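Home recording rules: FAQ
Fudport collection team, for people recording in Suston and Karnen. Last changed July.

Most of what lands in the inbox is the same few questions, so answers are below. Read before your first session pls. If something in the task sheet disagrees with this page, the task sheet wins.

Do I have to use both grippers?
Yes, for all clothing tasks. Left and right, one in each hand, from start to finish. No swapping hands halfway. A bare hand on the cloth means the take is void, even if it was only to flick a sleeve.

How do I know which is left?
Sticker on the front, below the two round fittings. Number and QR code. Check it against your session sheet before you start, every time. Wrong way round = whole session mislabelled and we can't fix it afterwards.

Where can I fold?
Bed, sofa, table, anything flat that's big enough for the garment. Plain sheet is best. Patterned bedding is allowed but don't do every session on it.

Do I need to tidy the room first?
No. Lived-in is fine and we would sooner have it. Keep the garment you're working on clear of the others though, so there's no doubt which one is being folded. Rest of the washing can stay on the bed.

What should the start of a T-shirt fold look like?
Flat, collar away from you, sleeves out. Small wrinkles don't matter. Bring the fingers in at the hem, open, and only then close.
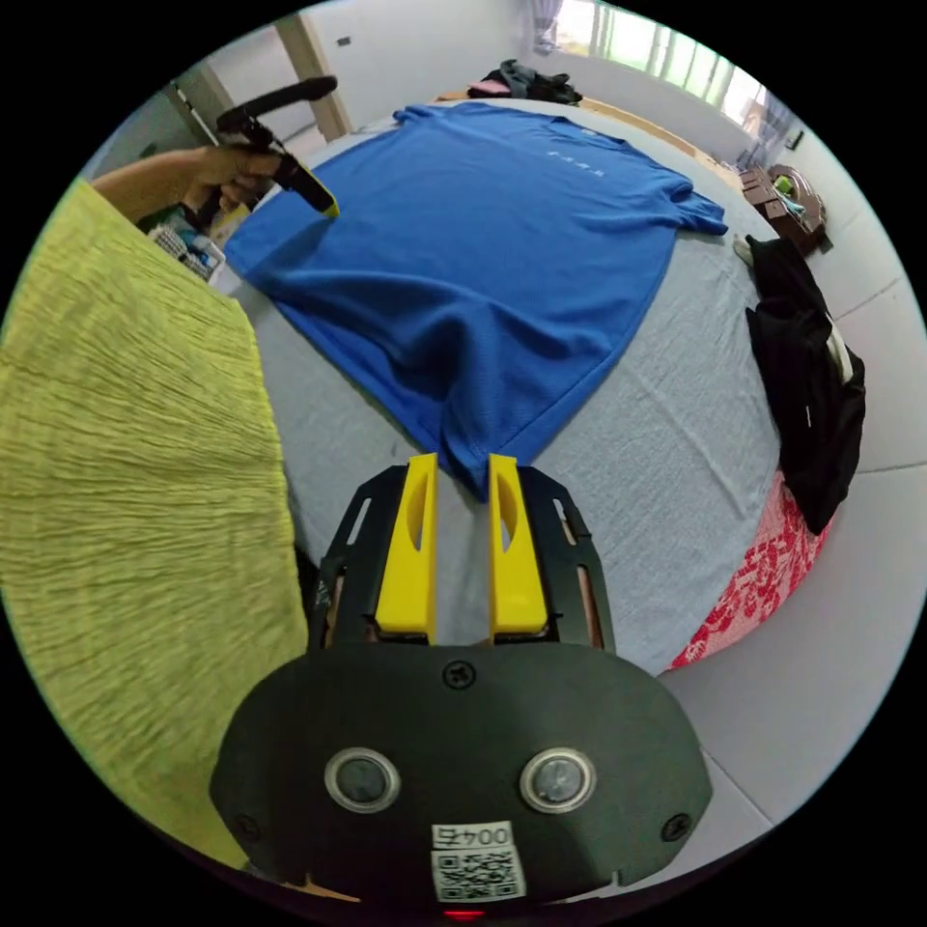
Blue T-shirt on a grey sheet, fingers just under the hem.

Can I have the window behind me / in front / at the side?
Any. Curtains open or shut, up to you. Just don't change it mid take. Lamps same rule.

How long is a take?
3 minutes max. If you're not done by then, stop, lay the garment out again and start over. Don't speed up to beat the clock, rushed takes get rejected more than slow ones.

I dropped it. Carry on?
Yes carry on. Pick it up with the grippers and finish. Drops and second tries are useful and we keep them. Only stop if it goes on the floor.

When does a fold count as finished?
When it's a rough rectangle, lying flat, with no sleeve poking out. Shop-neat is not needed. Soft creases and a bit of bulge are OK. Hold both grippers still for 2 seconds at the end, then stop recording. People forgett this one constantly. 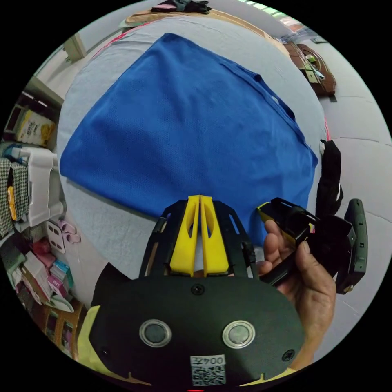 Privacy and other people
Can family be in the room?
Adults who've signed the Kandasamy form, yes. No children, no visitors. Hands and arms are fine, faces are not. If a face gets in, tell us the take number and we delete it.

What about post, photos, bank stuff?
Put it away before you start. The lens is very wide and picks up a lot more than you'd think, shelves and bedside tables included. Ordinary packets and boxes can stay.

Paperwork and limits
How many takes can I send in a month?
345 is the cap per household. Over that they don't get reviewed or paid.

Why was mine rejected?
Code is in the reply. Code 82 is the usual one, means no still hold at the end. Redo the take, you dont need to ask first.

Gripper light is off or fingers are sticking, what now?
Stop using it. Don't oil it, don't take the screws out. Message the Suston desk with the sticker number and they'll arrange a swap, same for Karnen households.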